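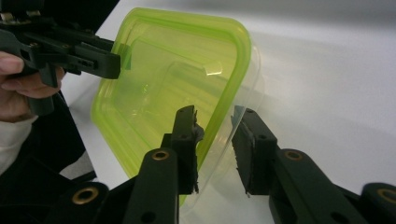 Appel à participation : démonstrations de manipulation d'objets transparents

Le projet Drudine cherche des participantes et des participants pour sa deuxième campagne de démonstrations, qui s'ouvrira en juin dans nos locaux. Aucune connaissance en robotique n'est demandée, et nous le disons avec d'autant plus de conviction que plusieurs de nos meilleures séances de l'an dernier sont venues de personnes qui n'avaient jamais mis les pieds dans un laboratoire (un fleuriste, deux retraitées, une étudiante en droit qui est revenue trois fois).

Notre question de recherche est assez simple à formuler, même si elle nous occupe depuis longtemps : peut-on apprendre à un robot à saisir et à se passer d'une pince à l'autre des récipients en plastique translucide, à partir de gestes humains enregistrés avec des pinces tenues à la main ? Les parois fines et transparentes posent de vraies difficultés à la vision, et les bords arrondis en posent d'autres à la prise. Lors de la première campagne, nous avions recueilli 117 démonstrations exploitables. La politique entraînée sur ces données réussissait le transfert dans 70 % des essais avec des boîtes opaques, mais beaucoup moins souvent avec les boîtes transparentes. Nous pensons, Ntombi Sibiya et moi, que la variété des gestes compte davantage que leur nombre, et c'est précisément ce que nous aimerions vérifier avec vous.

Déroulement

Une séance dure une demi-journée, pauses comprises, et commence à 10 h. Après une petite prise en main, vous manipulerez des boîtes de conservation alimentaire à l'aide de deux pinces : les incliner, les redresser, les tenir par le rebord, les faire passer d'une main à l'autre. Vous irez à votre rythme. Les maladresses nous intéressent aussi, alors ne vous excusez surtout pas si une boîte vous échappe !

Qui peut participer ?

Toute personne de 18 ans ou plus, gauchère ou droitière, capable de tenir un outil léger dans chaque main pendant quelques minutes d'affilée. Nous manquons cruellement de gauchers. Si vous avez des douleurs aux poignets, parlez-en d'abord à Senan Dunne, qui pourra raccourcir les séries.

Indemnisation et données

Vous recevrez un bon d'achat à la fin de la séance, et vos frais de transport seront remboursés sur présentation du billet. Les enregistrements seront conservés sous un numéro. Vous pourrez demander leur retrait jusqu'à la publication du jeu de données.

Pour vous inscrire, écrivez à Treasa Horgan, au secrétariat du projet, en précisant vos disponibilités et votre main dominante. Elle répond à tout le monde, parfois avec un peu de retard.

Au plaisir de vous accueillir,

Éabha Rafferty
Responsable scientifique, projet Drudine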